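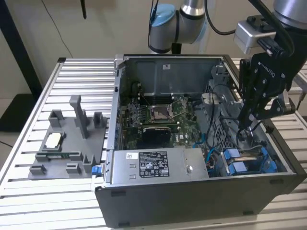
Pranier Bench Service: a robot at work on desktop computers

Pranier is our rental and set-up service for companies which handle used desktop computers in large numbers and would like to try a robot arm for part of this work. We are based in Stukthorpe. The service has a table, an arm with a two-finger gripper, a wrist camera, a printed parts tray and our own program, which we call Leser. Customers often ask us how the bench looks when it is in use, so we have put some photographs on this page, together with the most common questions from our visits. A longer price list can be sent by e-mail.

The table and the tray

In the first photograph the computer lies on its side on the slotted aluminium table, with the side panel off. The tray stands to the left of it and the arm comes in from above. We use the slots to fasten things, and a customer can move the tray with one hexagonal key in a few minutes.

The tray is 3D-printed in grey plastic. It has pockets and bays for parts that come out of the machine, or for parts which must go in. A green circuit board strip lies across the slot near the front, and a small white part is in one of the pockets. We print a new tray for every customer after we have seen which models they receive. The price of the first tray is included in the rental. Each further tray costs 200 euros, also when the change is small, because the drawing takes more time than the printing.

Please measure your table space before you order. Many customers think only about the computer and forget that the tray needs its own place, and that the arm must be able to turn between the two. If your room is narrow, send us a sketch with the doors and the sockets marked on it. A sketch by hand is good enough.

What the wrist camera sees

Leser works mostly with the camera on the wrist. Before each movement it looks for the parts it knows and compares their position with the stored model of the case. In the second photograph, which comes from this camera, the black fingers are directed towards the drive bay. The blue release tabs are easy to find, for people and for the program. An empty processor socket is at the upper right, and a blue cable runs in an S-shape over the middle of the board.

Cables are the difficult point. A hard part such as a drive caddy is always in the same position, but a cable lies differently in every computer, even if two of them come from the same office. Leser marks the cable areas and asks the operator for a confirmation before the fingers go near them. You can switch this question off. We advise you to leave it on in the first month.

We also want to say something about light. Metal parts in a computer case are bright, and the ribbed and polished ones give strong reflections. If the bench stands next to a window, the camera has more trouble on a sunny afternoon than at eight in the morning. A simple blind helps more than an expensive lamp. With the rental comes a lamp from Mulder, which has a soft cover and a long arm, but please try the blind first.

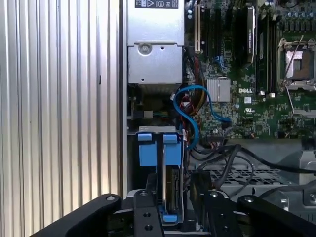 Fingers, cables and the drive bay

We offer the gripper with wide fingers or with narrow fingertips. For desktop computers we nearly always send the narrow ones. They can go between a plug and the wall of the case, and this is a space where an adult hand is often too big. The disadvantage is that thin tips can bend if the arm is moved by hand without care. A spare pair is in the box, and the operator changes them with the same hexagonal key as the tray.

The closest photograph on the page was made low over the case, with the long fingers at the drive bay. A black power connector hangs at the opening of the bay, just above the tip of the left finger, and the two light-blue latches are along the upper edge.
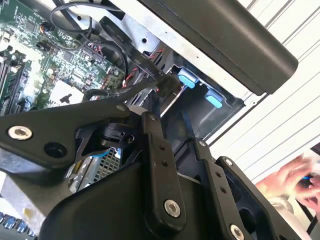 Customers who begin with the service usually want to start with the drives, and we think this is a sensible choice. The drives have value, they must be counted and registered for data protection, and the blue plastic parts give the program something clear to look for. Memory modules are a good second task. We do not recommend the processor as an early task. The lever of the socket asks for a very small and exact force, and the open contacts under it are easy to damage.

Screws are another subject. The gripper does not turn screws. If your computers have screwed drives, a person must loosen them before, or you can order the screwdriver unit from Mulder as an addition. We have tested this unit on our own bench for 400 hours and are content with it, although it is louder than we would like in a small room.

How a rental goes

First you send us 2 computers of the model which you receive most often. They can be defective, but please leave all inner parts in place. We make the tray and teach Leser the case. After this we come to you with the bench, build it up and stay until your operators can start and stop it alone. For most customers this is one working day, and for bigger sites we plan a second.

The shortest rental is three months. In this time you may telephone us on working days from eight to five. Updates of Leser are included. Damage from normal use is our cost, damage from a fall or from liquid is yours. We ask for a deposit of 2,000 euros, and we pay it back when the bench has returned to Stukthorpe and has been checked.

You need a firm floor, one normal socket, and a network connection by cable. Wireless works too, but the pictures from the wrist camera then arrive late now and then, and the arm waits for them.

Some questions from visitors

Can one operator look after more benches?
Yes, when the staff know the program well. In the beginning we ask for one person per bench.

Does it work with laptops?
At this moment no. The screws are too small for our gripper and the cases are too different. We are working on it, but we do not want to promise a date.

Can the tray be used for other models?
Sometimes. The pockets for memory fit many models, the pockets for drives fit fewer. Send us the model names and we will tell you before you pay anything.

Is the arm safe next to people?
The arm is of the collaborative kind, and the speed is limited in our program. A risk assessment of your workplace must still be made – we bring our forms and help you with them, but your company has to sign.

Visits

The bench in Stukthorpe can be seen by appointment. In June we also open on one Sunday for visitors who cannot come during the week. Bring a computer of your own if you like, with the side panel already loosened, and we will put it on the table and look at it together with you. Parking is behind the building, and the entrance is on the same side.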